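I bought the Zurnano heated throw in January, after a couple of weeks of coming home from work and getting straight into bed with my coat on. Our flat is on the ground floor and the living room has two outside walls, so it never gets properly warm even with the radiator up full. I've now used it nearly every evening for the rest of the winter and I think that's long enough to write something useful.

## What you get

The throw comes folded in a zip-up bag with a detachable lead and a controller. It's fleece on both sides, one side a bit longer and softer than the other. I chose the dark green. The other choices were grey and a sort of oatmeal, and I drink tea on the sofa, so oatmeal was never going to work.

It's big enough for two people if they like each other. On my own I can get it under my feet and still have enough to pull up to my chin, and I'm fairly tall.

There are 6 heat settings and a timer. I use three for most of the evening and put it on five for the first few minutes when I sit down. I've tried six and it was too much for me through pyjamas, but my mum had it on six the whole time she stayed and was perfectly happy.

## Everyday use

It warms up quickly. By the time I've found something to watch I can feel it. The heat is fairly even across the middle, but there is a border of about a hand's width all the way round with no wires in it, so if you only tuck the edge over your toes you won't feel much. You soon learn to bunch it up a bit at the bottom.

You can feel the wires if you pinch the fabric. I don't notice them when it's over me. I did notice them when I tried sitting on it, and the instructions tell you not to do that anyway.

The lead is my main complaint. It comes out of one corner and it's a little too short for our room. The only free socket is behind the bookcase, so I either sit at the left end of the sofa or the plug pulls. My boyfriend has the left end. We've swapped for the winter.

The controller has a small orange light that stays on as long as the throw is heating. I turn it face down on the arm of the sofa when we're watching a film in the dark. The buttons click quite loudly too, but you only press them once or twice.

## Washing

You unclip the lead and put it in the machine on a cool gentle wash. I've done it three times. The first time it shed a lot of green fluff and I had to clean the filter afterwards. The second and third were fine. It takes a full day and a half on the airer in our hallway, so I'd wash it on a mild day when you won't miss it in the evening. The softer side has gone slightly flat where my knees go, though a shake brings most of it back.

## Compared with the others

I had a Godard throw at university and it was thinner, with three settings and a very stiff lead. It lasted two winters and then one half stopped heating. It was cheaper, and for a student room it did the job.

My sister has the Sukness one. Hers is heavier and I think it looks nicer left out on a chair, more like a normal blanket. It takes longer to get warm, and the timer turns it off after an hour whether you want it to or not, so you're always fishing about for the controller. On the Zurnano you can pick up to three hours. I usually set two and go to bed when it switches off, which has been good for me.

I also looked at a plain wool blanket from Jardine before I bought this. It was lovely and I still want it, but it cost nearly twice as much, and what I wanted was something warm from the moment I sat down.
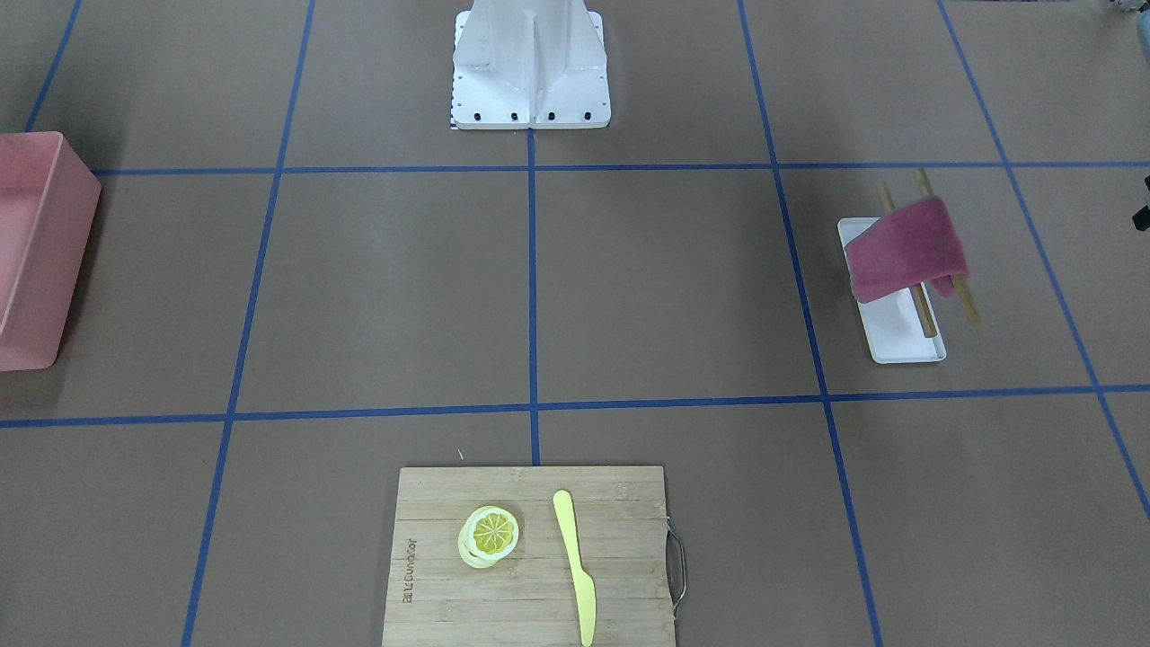

Isla Purves wrote to me after I first mentioned the throw to say that hers had the same short lead, and that she'd moved the sofa in the end. She has had it for two winters, washes it once a month and says the fleece does go a bit bobbly on the side that rubs against your clothes. She also said not to store it folded tightly over the summer. Hers lives rolled up on top of the wardrobe.

I'm going to copy her on the rolling. The bag it comes in is only just big enough and you have to fold the throw quite hard to get the zip round.

## Would I buy it again?

Yes, I would. The heating in our flat goes off an hour earlier than it used to and I've stopped having a bath just to get warm. Most nights it's the throw, thick socks, a hot chocolate and whatever book I'm on. I got through more than 400 pages of a murder mystery in one weekend in it and only got up to eat.

If your sofa is a long way from a socket, measure before you order. If you really feel the cold in your feet, get slippers as well. I'd knock a mark off for the lead and half a mark for the clicky buttons, so it's eight and a half out of ten from me.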